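Código de desconto da Besport não entra no carrinho — vale a pena insistir?

Győző Bíró
Inscrevi-me na newsletter da Besport por causa do código de 20% que prometem a quem se regista. O email chegou, o código também, mas quando o ponho no carrinho aparece «não aplicável aos artigos selecionados». Tenho lá uma tenda MacLeod de 399 euros e mais nada. O apoio ao cliente respondeu com um texto automático sobre limpar os cookies. Limpei, claro, e ficou tudo igual. Alguém conseguiu mesmo usar isto, ou é só para apanhar moradas de email?

Bianka Borbély
Consegui em julho, numas meias. Experimenta noutro browser.

Tibor Erdős
Duvido que seja do browser. Abre as condições no rodapé do email, em letra cinzenta minúscula: há uma lista de marcas excluídas, e quando a li tinha 17 nomes, quase tudo o que interessa a quem acampa. A MacLeod estava lá. Sobram as meias, como se vê pela resposta da Bianka. Repara ainda que o código caduca ao fim de 5 dias e que não acumula com artigos já rebaixados. Antes de pagar o preço inteiro, vê quanto a tenda custava no mês passado. Desconfio sempre destes preços que sobem na véspera de uma promoção. 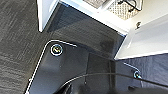
Quanto aos emails, anula a subscrição depressa, que eles mandam um por dia e chamam a todos «última oportunidade». Eu já só uso estes códigos em coisas que ia comprar de qualquer maneira. Uma alcatifa cinzenta raiada para o escritório, como esta, ou um cabo preto para substituir outro, compro com ou sem campanha. Uma tenda a esse preço deixava-a esperar pelo fim da época. Se mesmo assim a quiseres já, pede por escrito ao apoio que te digam qual é a regra que bloqueia o código — e guarda a resposta, se houver.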